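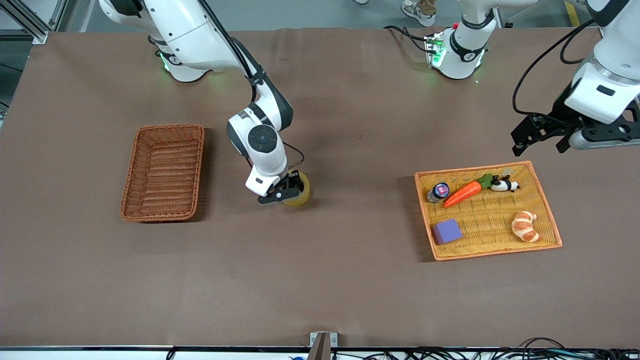 3.2 Materials and the sorting table

Figure 2. Sorting table with two wicker baskets. The darker basket on the left is empty; the lighter and larger basket on the right holds five small objects, among them a toy carrot and a small jar with a printed lid.

The task of moving small household things from one container to another was chosen after the first part of the Nultura study, in which the participants from Trirnness kept a diary of tidying at home. The diaries gave 1,929 entries. Of these, 371 concerned a basket, a box or a tray in which things of different kinds had come together and later had to be separated. Toy food was often named in such entries, usually together with kitchen items of similar size.

For the table we therefore decided to use open baskets without a lid. Both baskets in Figure 2 are rectangular and woven, but they differ in size and in colour, one being dark reddish-brown and the other a lighter orange-tan. The difference in colour was wanted. In our pilot work with two equal baskets, the observers who coded the sessions often confused the side, and 7 sessions had to be coded again. With a dark and a light basket this kind of error became rare, and the coding sheet could simply say "dark" and "light".

The position of the baskets was not fixed with tape or marks. As may be noticed in Figure 2, the lighter basket stands slightly at an angle. We accept such small turns, as baskets at home are seldom placed parallel to the edge of a table, and a strict position would make the task less similar to what the diaries report.

The objects were selected by three rules. Each one must be possible to lift from above, it must have a name that an adult can give without hesitation, and it must not roll out of the basket when a neighbour object is removed. The third rule caused most difficulty. Smooth and rounded things were kept in the set only if they came to rest again inside the basket during a trial by hand. The toy carrot gave another problem of interest, for its green top and its orange body were sometimes coded as two separate things by new observers. We added a line about this to the instructions, following the advice in the Cinell coding manual, and we return to the matter in Section 4.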